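Storing a comic book collection at home

Start with the room. Paper wants a steady temperature and dry air, so a closet on an inside wall beats a basement or an attic. Keep the humidity under 60 percent. A cheap gauge on the shelf will tell you where you stand.

Bag each issue with the board behind it, shiny side toward the comic. Fold the flap over and tape it to the bag, well away from the opening. I use Hevitz bags for newer issues and the wider Parimus ones for anything older, which was printed on bigger paper.
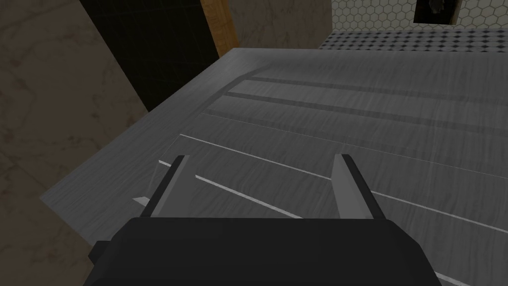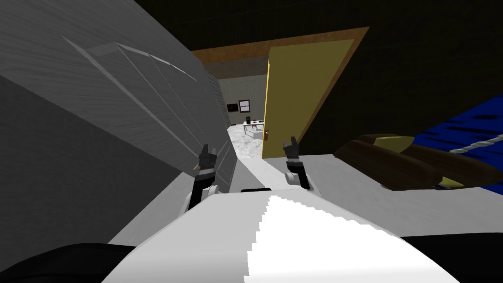
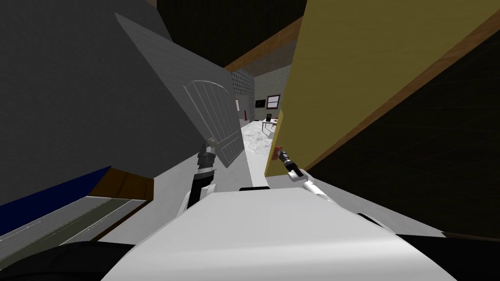
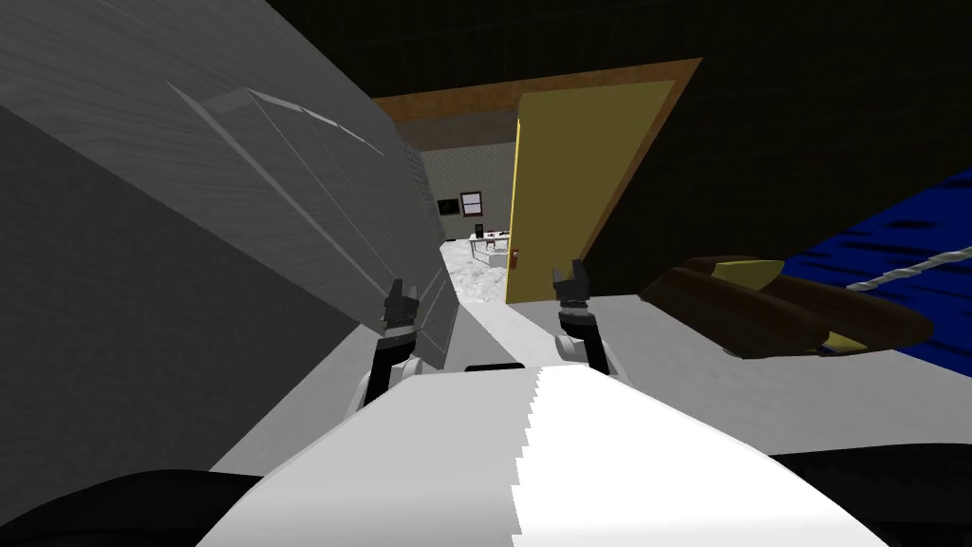
Stand the books upright in the box – never in a flat pile, which rolls the spines. If the box isn't full, put a block of foam at the back so nothing leans. Leave enough slack to slide a hand in. Boxes can go 2 high, no more, and the bottom one should sit on a shelf or a pallet, off the floor.

Label the short end with the title and the first and last issue numbers. My own list stands at 1,362 issues, and past the first 1,000 I stopped trusting memory and put it all in a spreadsheet.

Polypropylene bags turn cloudy and wavy with age. Go through one box each December and change any that look tired. Boards that have yellowed go out at the same time.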